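Shed news: Vusis goes outside

Quick one as the newsletter is already late and I still have the bench rota to type up. For anyone who hasn't been in since the clocks changed, the wheeled thing that has been taking up the end bench at Drullico has a name now (Vusis, Orysia's choice, no I don't know either) and it has been out of the door. Under its own power. On a proper path.

Where we'd got to last time: frame done, wheels on, nothing wired. Stepan had promised the wiring by July and for once July is when it happened. The motors are the pair from the old mobility scooter that sat behind the pillar drill. Two batteries, sealed lead ones, heavy as sin. The plan is to swap them for something lighter when there's money in the tin.

The first lot of motor drivers didn't survive. Our fault. Somebody (me) put the main fuse on the wrong side of the switch and Taras found out with a screwdriver. No harm done apart from a smell that hung about through soldering evening. The new drivers came from Kuzmenko, they were cheap, they came in a padded bag with no instructions at all, and so far they've been very good. Dale has drawn out the pinout on the back of a cereal box. It's pinned over the vice. PLEASE leave it there.

Front end. The white nose pieces got rounded off after the second time someone walked into them in the gangway. Bolts go in from underneath and you need the long 8mm socket, the one with the tape round it. If the tape has come off it's the other one.

Then the camera, which was the part everybody had an opinion about. Yurii wanted it high on a mast. Stepan wanted it low so it could see the ground close up. We tried high first and it wobbled so much you felt ill watching the screen. Tried low and it saw mostly floor. Ended up in between on a bit of square tube with a rubber pad under it, and it's pointed so the nose just pokes into the bottom of the view. That was deliberate on Yurii's part, he likes having something of the machine in shot so you can tell which way it's facing when it all goes wrong. I was against it. I've come round.

So. Cemlow. We needed somewhere long and straight with an edge the thing could follow, and the yard is no use, it's all drain covers and Dale's trailer. The path at Cemlow has a pale kerb on one side the whole way down and the asphalt is that dark reddish sort, so there's a good strong difference between the two. That's the whole trick really. The software looks for the line where dark turns to light and tries to stay the same distance off it. Orysia wrote nearly all of it. She'd like it known that it's 709 lines and that most of those are comments telling the rest of us not to touch things.

We loaded up after the tea break and got going at 2pm, a bit later than planned because the ramp was still on top of the shelving.
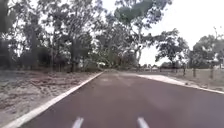 Vusis's view of the straight at Cemlow, kerb to the left, nose just in shot.

First run was by hand controller only, Taras driving, walking along behind. Just to see if anything fell off. One cable tie. Steering pulled to the right a touch and he had to keep nudging it back, which we put down to tyre pressures. Pumped them both up to 26 psi and it was better, not cured. I think one of the motors is simply more tired than the other. They did come out of a scooter.

Second run, kerb following switched on, speed right down. A slow walk. Orysia with the laptop under one arm, Dale with his thumb over the stop button and looking as if he expected to need it. It set off, thought about things, wandered left, wandered back, and then settled. I don't mind saying there was a cheer. Somebody walking a spaniel asked if it was a lawnmower.

What didn't work, in no particular order:

Leaf litter. There's a lot of dry stuff and twigs on the dirt side of that kerb. Where it's piled near the edge it muddles the line, and the software gets shy and backs away towards the middle. Not dangerous, just daft to watch. Orysia has a fix in mind that uses the last few good readings instead of panicking at the latest one.

The other edge. On the right there's a wide pale concrete strip along part of the path, and to a program looking for "where does dark turn to light" that is every bit as good as a kerb. It tried to follow it once. Dale's thumb was needed. The answer for now is to tell it to look on the left only and ignore everything past the middle of the picture. Crude but it worked for the rest of the afternoon.

Pale marks on the asphalt itself. There are lighter worn bits out in the middle and it twitches at them. Stepan reckons a line has to be a certain length before we count it as a line. Orysia says that's already in there and he should read the comments.

Wi-fi. Useless once you're more than a few steps behind. I know, I know, Yurii said so at the start. We'll go to the old radio link that was on the boat. 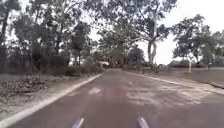

The blur is the next big thing to sort. At a slow walk the video is usable. Any faster and the nose pieces smear and so does everything near them, and that's exactly where we'd like the sharpest view of the kerb. Partly it's a cheap camera, partly the rubber pad is too soft and the whole lot shivers. Taras has cut a stiffer pad out of an old mouse mat and doubled it up. Looks awful. It has taken a lot of the shake out on the bench though, so we'll see. If it isn't enough we go to a camera with a shutter you can set by hand, and those are dearer than I'd like.

Light is the other one. It was a flat white sky all the while we were setting up, which Orysia was pleased with, no hard shadows to confuse things. But under the gum trees you do get patchiness on the surface and the picture goes light, dark, light as you roll through. The camera tries to be helpful and adjusts itself and by the time it has adjusted you're in the next bit. We've turned the automatic exposure off and fixed it at a middling setting. Haven't tested this out of doors yet. Will want doing on a bright day as well as a dull one, and before anybody says it, yes I know we should have taken notes on the setings. There is now a notebook. It's green. It lives in the lid of the battery box with a pencil on a string.

Best run so far, 100 metres with nobody touching it. Measured with Dale's surveying wheel so I won't hear any arguments. It would have carried on but a pram was coming the other way and we stopped it to be polite. Batteries were still showing plenty at the end, and the drivers were only warm when Taras put the back of his hand on them.

Jobs going, if you want one. No need to have been in on it from the start:

The stop button needs a proper mushroom one on the body as well as the one on the handset. I've bought it, it's in the drawer marked SWITCHES MISC, it just wants a hole and a bracket. Twenty minutes for someone with a steadier hand than mine. It doesn't go out again until this is done, Stepan's rule and he's right.

A lid. Currently the electronics are under half a washing up bowl and a bungee. It has to keep off drizzle at least. Orysia has asked that whoever makes it leaves her a way to get at the USB socket without taking off 16 screws, as with the last box Yurii made. (He says they were all needed.)

Wiring tidy. Anyone who likes making looms, come and find me. The labels are there but half have dropped off.

Also the ramp. It's fine for Vusis going up and horrible coming down, needs a lip at the bottom or some grip tape. I've got most of a roll at home, will bring it if I rember.

Costs so far are on the sheet by the kettle. The Kuzmenko drivers were the big item, the rest is mostly bolts and Dale's petrol, and he hasn't asked for the petrol. If you've put anything in and it's not written down, write it down.

Next outing to Cemlow when the button is fitted, same path, same end. Bring something warm as you spend a great deal of time standing still looking at a laptop. Meet at Drullico at one, van leaves when it's loaded. Taras has the van keys, and the ramp is staying on the floor this time.

Bench rota on the next page, assuming I've finished it.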